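In defence of the hedge

Thursday, December 2, 2021

I got three leaflets through the door in September, all from garden firms, and every one of them offered to take my hedge away. Not trim it, take it away. One of them (Barkine, very glossy, lots of green swirls) had a before and after: a big shaggy privet on the left and a grey composite fence on the right. I looked at it over breakfast for a good while and I still think they'd printed them the wrong way round.

My own hedge is a mix of hawthorn, privet and something with small glossy leaves that came with the house. It's a nuisance, I'll admit that before you say it. It needs cutting twice a year, it drops bits on the path, and the hawthorn has had a fair amount of blood out of me. My neighbour had hers grubbed out last year and her bit of garden is certainly wider now. She also gets the full wind off the playing field, the headlights from the turning circle, and a lovely view of everybody's bins.

I did ask for prices, because I like to know what I'm arguing against. Gouveia quoted £1,685 to pull out the lot, grind the roots and put up panels. Esano came in at £1,469 for the same job, though they wanted the skip charged on top. Satura would reduce the height, thin it properly and cart the cuttings away for £700, and then it's only a light trim for a few years after that. So the cheap option was keeping the thing! I hadn't expected that, and I don't think it gets said enough, least of all on leaflets.

And the fence isn't the end of the spending, is it? Panels rot, or the posts go, or a storm has the middle one out and it lands in somebody's pond. We had 2 panels down at the back in a single night once and it took weeks to get them matched. A hedge in the same wind just leans about a bit and carries on.

Then there are the birds. I'm no expert, I can do robin, blackbird and sparrow and after that I'm guessing, but the noise out of that privet on a winter afternoon is something I'd miss badly. Any decent contractor will check for nests before cutting, and if yours turns up in the middle of spring with the trimmer already running, send them off for a cup of tea somewhere else.
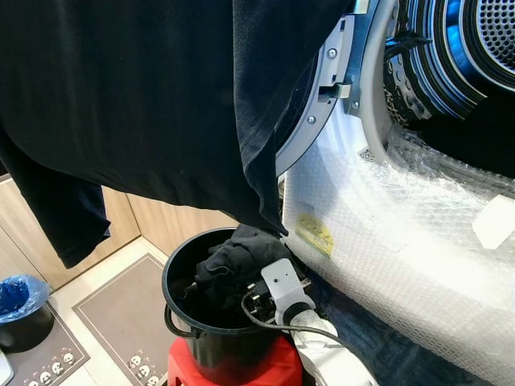 What bothers me most is how tidy has become the only thing we ask of a garden. Everything has to be flat and square and wiped down like a worktop. I understand it if you've got bad knees or work nights, I really do, and I wouldn't dream of telling someone they must spend their Sundays up a stepladder. Pay somebody, if you can. There are good people in this trade who know how to take an overgrown hedge back hard on one side, leave it a year, and then do the other, and it comes back thick right down to the ground. They ought to be the ones putting leaflets out.

If yours has got away from you, get it looked at over the winter and ask for a price to keep it as well as a price to remove it. Make them write both down. Ask where the cuttings go, too, and whether the price includes sweeping up, as I've been caught out by that one before.

Mine's booked in for after Christmas. I've asked them to leave the hawthorn by the gate a bit taller than the rest, which they thought was odd, but the blackbirds like it there and so do I.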